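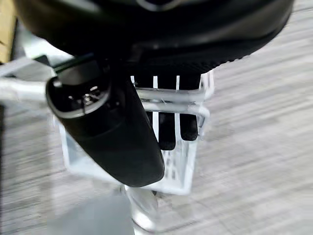 Braço para a 3 cm do chão e dá falha de força. Alguém já viu isto?

Ebere Olaniyan
Temos um robô de dois braços numa loja de treino: cesto de compras, bancada de legumes, mesa redonda. A tarefa é apanhar coisas do chão e pô-las no cesto. Desde sábado, o braço direito desce, para logo acima da alcatifa e devolve o erro 1091 (força excessiva no pulso). Força contra quê, não sei. O ar, talvez.

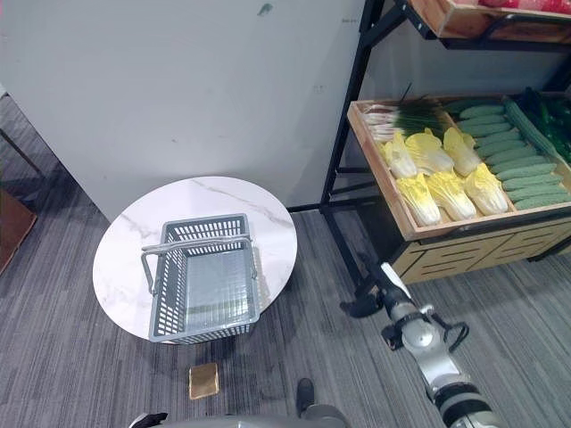
O braço esquerdo faz o mesmo percurso sem se queixar. Já reiniciei, recalibrei e pedi com jeitinho. O limite está em 56 N, valor de fábrica. Subo para 200 e sigo a minha vida?

Cyrill Imhof
Não subas para 200. Com gente por perto, esse limite é a única coisa entre a garra e uma canela, e as canelas não têm botão de reinício.
Tive um caso igual num braço da Laxdal. Era o cabo do pulso: com o braço esticado para baixo, ficava curto, puxava pelo sensor e o controlador lia aquilo como contacto. Corta a energia, carrega no botão de emergência, solta a primeira abraçadeira e dá folga ao cabo. Depois põe o sensor a zero com a garra vazia e desce a velocidade reduzida. Se o erro mudar de altura, encontraste o culpado. Se não mudar, vê se a massa da garra está bem configurada; a minha ainda tinha a da garra anterior.

Prumari
Aqui acontece o mesmo às vezes. Desligo, almoço, ligo e passa. Não sei se é do descanso do robô ou do meu.

Ebere Olaniyan
Era o cabo. Apertei a abraçadeira eu próprio, na sexta, para ficar mais arrumado.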